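Shelf-picking trial halted at Riltgate after robot pushes board off its supports

Testing of a two-armed shelf robot at the Riltgate stores has been stopped after the machine shoved a shelf board off its clips on Thursday morning, dropping stock to the floor. No one was hurt.

The robot, run by automation firm Vanags, was restocking labels in aisle two when it failed to stop at the front edge of a lower board. It carried on pushing. The board came up at one corner, slid back and went down with everything on it. The safety stop did not trip. A member of staff hit the red button by the door and the arms went dead.

Time of the fault was logged as 9.40am. Riltgate reopened the aisle at lunch, the robot stayed off.

Vanags says the fault looks to be in the way the machine judges how far away a pale surface is. White board, pale grey frame, strong light coming in, and the arms thought they had more room than they did. That is the early view anyway. The firm says it will not put a final cause in writing until the logs have been gone through properly.

What worries people on site more is the stop. The arms are meant to cut out when they meet a push harder than the set limit. The limit had been raised in April so the robot could lift fuller boxes without stalling, and it was never put back. Vanags has confirmed this. It has also confirmed that the change was made on both arms and that only one of them was written up in the site book.

"We asked for a machine that would stop when it touched something it shouldn't, and it didn't," said Yichen Tian, who manages the stores. "I'm not having it back on until I've seen it stop. Many times, in front of me."

The trial had got through 424 picks before the fault, out of a planned 900. Two earlier stoppages were both put down to dropped boxes and neither was reported outside the building. Tian said those would now be looked at again, in case there was more to them.

Staff had complained about the robot leaning on shelves before. One picker, who did not want to be named, said the boards in aisle two had been found sitting crooked on several mornings and were just knocked back into place by hand. "You get used to it. You give it a thump and get on." Those mornings were not logged either.

Dalleck, which supplied the shelving, said the boards are held down by weight and four small clips and were not built to take a shove from the front. A locking clip is availible and costs very little. Riltgate has ordered a set for each bay but has been told not to expect them before the end of next week.

In the meantime the work is being done by people. Boards are being checked one at a time, front edge first, then the corners where they meet the uprights, and any that lift under a light push are being marked and emptied. Labels go back by row number, same as before the robot came. Slower, obviously.
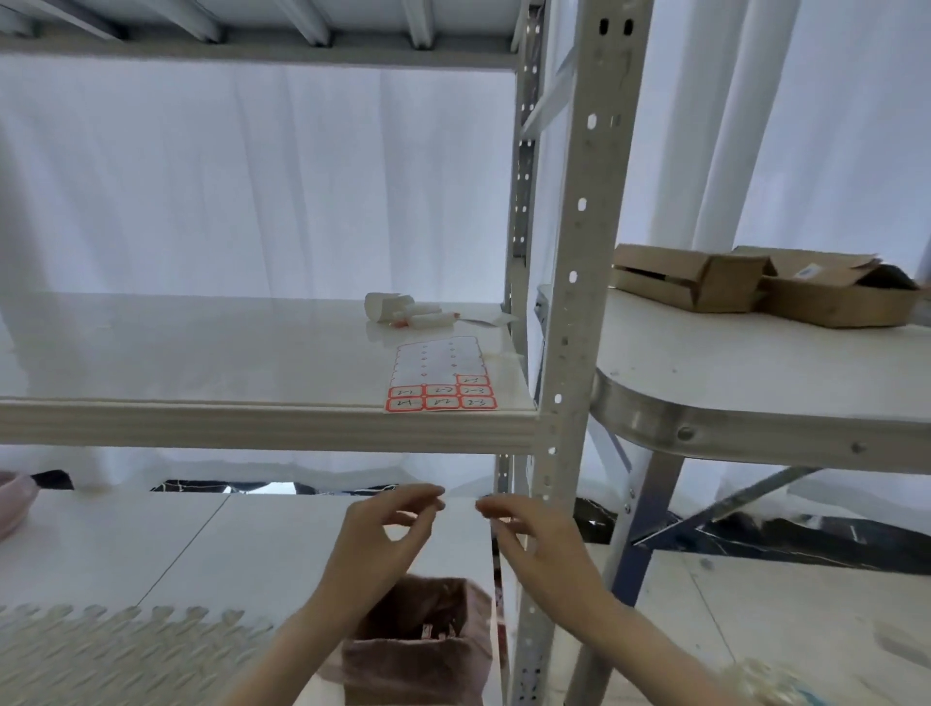

Aisle two is the last on the list, partly becuase it has the most small stuff in it and partly because Vanags wants the bay where it happened left alone until its engineer has measured up. Tian expects to have the rest finished by the weekend.

Prornomham, the other site due to get the same robot, has put its start date back. A notice to staff there said the machine would be kept switched off in its crate until the Riltgate findings were shared, and that nobody was to unpack it "for a look".

Vanags says three things will change before any restart. The push limit goes back to where it was. Any change to it will need two signatures, one from the firm and one from the site. And the arms will slow down for the last stretch before a shelf edge, which will cost a few seconds a pick. The firm would not say if other customers have machines running on the raised limit, only that it had "been in touch with everyone who needs to know".

A meeting between the firm and the stores team is planned for next week. Staff have asked to see the logs for the two earlier stoppages before then. Vanags has not yet answered.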